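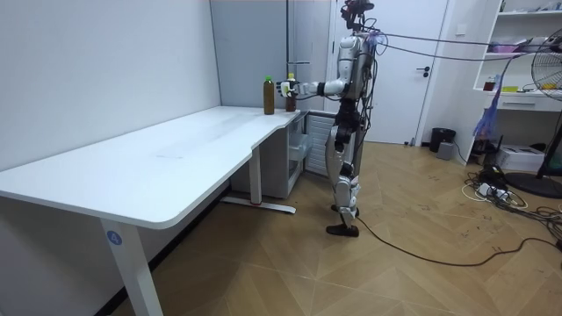
Desk and table tops, the quick version

Got asked again how I keep light furniture from going gray and sticky. So, all in one place. Typing this on my lunch so forgive the mess.

Daily. Dry microfiber cloth, one pass, front to back. Crumbs into your hand, not onto the floor. Takes no time.

Weekly. Bowl of warm water, small squirt of dish soap. Wring the cloth hard – it should feel damp, not drippy. Wipe, then go over it with a dry one right away. Streaks on a white top are nearly always soap left behind. Use less soap than you think. Then less again.

Soda and juice rings. Wet cloth laid flat on the ring, leave it 5 minutes, wipe. Sugar lets go by itself if you wait. Don't scrape with a knife, I did that to my mother's table and she still brings it up.

Coffee and tea. Baking soda and a few drops of water, mix to a paste, fingertip only, small circles. Rinse off well or you get a chalky patch that shows up the next day when the light's low.

Ballpoint. Rubbing alcohol, the 70 percent kind, on a cotton ball. Test underneath first!! Some painted tops go dull. Mine was fine, my sister's Elgate desk was not.

Tape gunk. Hair dryer on low, roll it off with your thumb. Whatever's left, a dab of cooking oil, then soap to get the oil off. Price stickers same thing.

Permanent marker. Scribble over it with a dry erase marker, wipe while it's wet. Works maybe half the time. Alcohol for the rest.

What I don't use: scouring powder, green pads, bleach spray. They scratch up the shine and after that every bit of dirt sticks. And no wax on a desk. You end up with a sleeve full of wax.

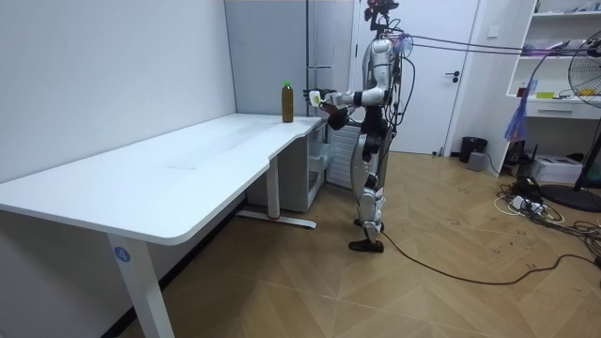 Reading time: 5 min

Floors under the desk

Wood floors get it worst right where people stand and roll chairs. Felt pads on every leg, and check them in March when you do the big clean, they pick up grit and then they're basicaly sandpaper. Pull off, clean the leg with alcohol, let dry, new pad. The cheap ones from Ovside fall off in a week. Cemari ones have held.

Sweep before you mop. Always. Mop nearly dry, with the grain if you can tell which way it goes, parquet good luck. Never leave a puddle to dry on its own, water gets down the seams and the edges lift.

Black scuffs from shoes – tennis ball, rub. Or a clean pencil eraser for little ones. A bit of sock over your finger for corners.

Small scratches. Wax filler stick, one shade lighter than the floor, buff with an old t-shirt. Darker always looks like dirt. Deep gouges are past me, call somebody.

Cords

Bundle them with velcro ties, the zip kind you'll be cutting off in a month. Up off the floor if you can. I screwed a wire basket under the back edge, short screws, measure the top first. Dust bunnies down by half easy.

Cloths

Wash microfiber on its own, no fabric softener, it clogs them and they just push the dust arround. Hang dry. I cut mine in quarters and keep a stack in the drawer.

Vinh Khúc wrote in to say he wet sands old painted tops with 600 grit before repainting, two thin coats, a full day between. Haven't tried it. If you do, tell me how it went and what paint you used.

Next up is oven racks. Got to run.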